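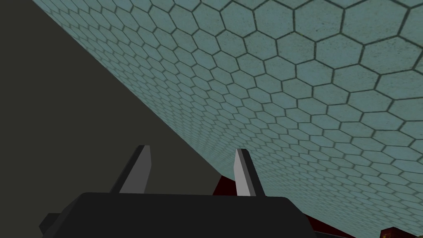 Esard has put its tabletop arm cell at Ikthorpe back into service after a three-week overhaul of the gripper and the simulation model used to plan its moves. The cell had been stopped in March, when operators reported that the arm was closing off-center on small parts and pushing them sideways before it had a grip on them.

The fault was traced to the finger mounts. The two tapered fingers bolt to a carriage inside the palm housing, and one of the locating pins had worn enough to let its finger sit at a slight angle. The error was small at the base and larger at the tip, so it only showed up on narrow parts. Wider parts were picked up as usual, and the cell passed its weekly check twice with the worn pin in place.

Maintenance staff replaced both pins, cleaned the carriage rails and fitted a new pair of fingers. The old pair has been kept as a spare set for testing. The palm housing was not changed. The cable to the wrist was rerouted at the same time and given a longer service loop, after the jacket was found to be rubbing when the arm turned fully to the left.

The simulation model took longer than the repair. Programs for the cell are tried out in a rendered copy of the gripper and its surroundings before they are sent to the arm. The copy still used the finger length from the first installation, although the fingers had been swapped for a longer type last year. Moves that looked clear on the screen left less room at the tips than planned. Programmers had been adding the difference by hand, and some programs had the correction in them twice.

The new model takes its finger length and wrist offset from a single settings file, which the controller also reads. The view from behind the gripper, looking out past the fingertips, was set up again to match the new offset. All 122 stored programs were run through the updated model. Of those, 34 needed changes, most of them to the approach height. Another 18 were no longer in use and were removed.

The cell then ran 1,329 test picks over four days with the guard closed and the speed held at half. There were six missed picks, all with the same thin spacer, and none after the closing force for that part was raised. Full speed was restored on the last day of testing.

Mirzaei, the contractor that looks after the arms at Ikthorpe, has changed the maintenance schedule as a result. Finger alignment will now be measured at the tip with a dial gauge every two weeks. The earlier check was made at the base once a month. The pins will be replaced every six months whether or not they show wear, and any change of fingers must be entered in the settings file before the cell can be restarted.

Operators are asked to report parts that shift as the fingers close, even when the pick succeeds. Reports go in the log at the cell, with the program number and the part number.

A second cell of the same type, at Esard's Histberg site, is due for the same work next. It will stay in use until the new pins arrive, but programs for thin parts have been moved to Ikthorpe for the time being.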